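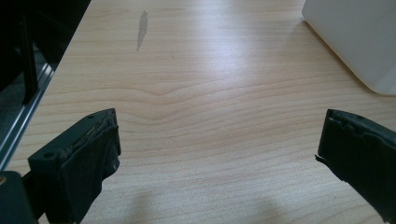
Tabletop (furniture)

A tabletop is the flat upper part of a table, the bit you eat on, write on and put your elbows on. I look after the furniture pages on this wiki, so bear with me – I do get carried away about wood grain!

Pale tops are my favorites. The grain can run nearly straight for most of the surface and then dip into a little V (I could stare at those for ages). A smooth finish bounces the light from overhead, and a gray mark shows up more on blond wood than it would on walnut.

Care

Wipe along the grain with a soft damp cloth, then dry it. I use Rasow soap on mine, one capful, and skip the scouring pads.

See also: Desk, Veneer, Workbench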